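Shore power pedestals on the floating dock - 4 wire or leave it alone?

dock_rat_61
Our marina is replacing the finger piers on the east side in October and the manager wants to swap the pedestals at the same time. Current ones are Standeck, 30 amp only. The quote is for Niltora units with a 30 and a 50 on each, $2,653 per pedestal installed. Does that sound right for salt water?

Puton
Price depends on the feeder. If the existing cable was sized for 30 amp slips, a 50 on every pedestal means new cable back to the panel. Ask whether that is included. I doubt it.

halyard_hitch
Disagree that it always means new cable. The code allows a demand factor on grouped receptacles. Run the load calculation first, then argue about copper.

Puton
The demand factor doesn't fix voltage drop on a long dock. We measured 10 volts down at the outer slips with three boats running heat.

F. Lacroix
We went through this on our dock. Two items to get in writing: ground fault protection level at each pedestal, and who tests it after the piers are floated in. Ours were tested on the truck and never again until I asked.

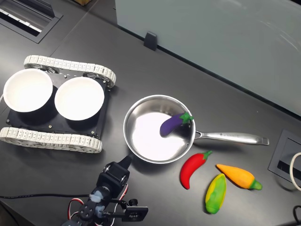
Steel pan, toy vegetables and the tracked chassis on the gray table

Also ask for flexible conduit at the hinge points - rigid cracked on ours in the second winter.

Faustine Lacroix
Slip 4, Prado Basin

dock_rat_61
Feeder is not in the quote. I called. They will price it separately after a site visit on Wed 28 October.

halyard_hitch
Get the load calculation from them before that visit. If they can't produce one, find another electrician.

Puton
Agreed on that part. I would still keep the outer slips at 30 amp and put the 50s near shore.

dock_rat_61
Outer slips are where the big boats go. Will post the feeder number when I have it.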